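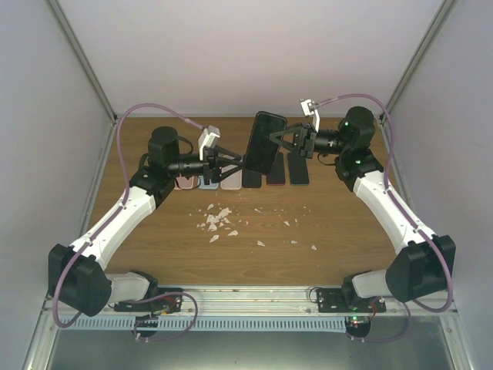

The usual way to report progress on a demonstration set is to give the episode count. Ours at Drurnholm stood at 3,954 in March, and the figure told us very little. A count treats every episode as equal, although most of the difficulty in two-arm handling sits in a few moments. Take a phone raised at a tilt in the right gripper, with the tips of the left one close to its lower edge. Behind it is a row of phone-shaped items, partly covered by the left wrist and the held phone, and small translucent flakes lie scattered over the wood in front. A policy trained only on a clear tabletop has no reason to cope with either.

Hadiza Balogun argued for tidying the table before each episode. Her case is sound as far as it goes: clean episodes train faster and are easier to label. I would still keep the clutter, provided it is logged. Nghĩa Vương re-tagged 1,220 episodes by the state of the surface and found 23 in which debris touched the grasped object. That is too few to learn from, and the episode count had hidden it.

My proposal is to publish coverage by condition, with the total as a footnote. It costs an operator one extra field per episode.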